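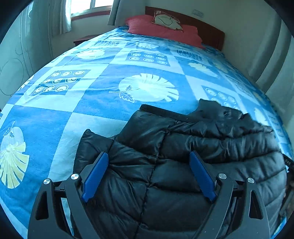 Black quilted garment on a patterned bedspread.

Section 4: Setting up your daily practice log

Rirel keeps one log for each skill you want to work on. You can have up to four logs open at once. Before you start, install Rirel and sign in with your Dranby account.

1. Open Rirel and choose New log.
2. Type a name for the skill. Use a plain one, such as "Listening" or "Public speaking". Names can be up to 50 characters long.
3. Under Session length, pick a time you can keep to on a working day. You can change it later without losing past entries.
4. Choose the days on which you want to be reminded, then set the time of the reminder.
5. Press Save. The new log appears on your home page with no entries in it.

Note: Reminders follow the clock on your phone. If you travel, check the time shown under Reminders when you arrive.

To add an entry

1. Open the log and press Add.
2. Write what you practised and what you found hard. An entry holds up to 3,000 characters, and nearly all users will need far fewer.
3. Give the session a score. Leave the score blank if you would sooner judge it at the end of the week.
4. Press Done.

Caution: Deleting a log also deletes its entries. They cannot be brought back. To stop working on a skill but keep your notes, choose Rest this log instead.

To share a log with a coach

Open the log, choose Share and enter the coach's email address. The coach can read and comment on entries but cannot change them. Entries marked Private stay hidden.

Note: Logs moved over from Mets before February show the date of transfer on every entry. Edit the dates by hand if you need the weekly chart to be right.

For weekly reviews, see Section 5. Group accounts are covered in the Lilstead supplement.

Last revised Sep 11, 2018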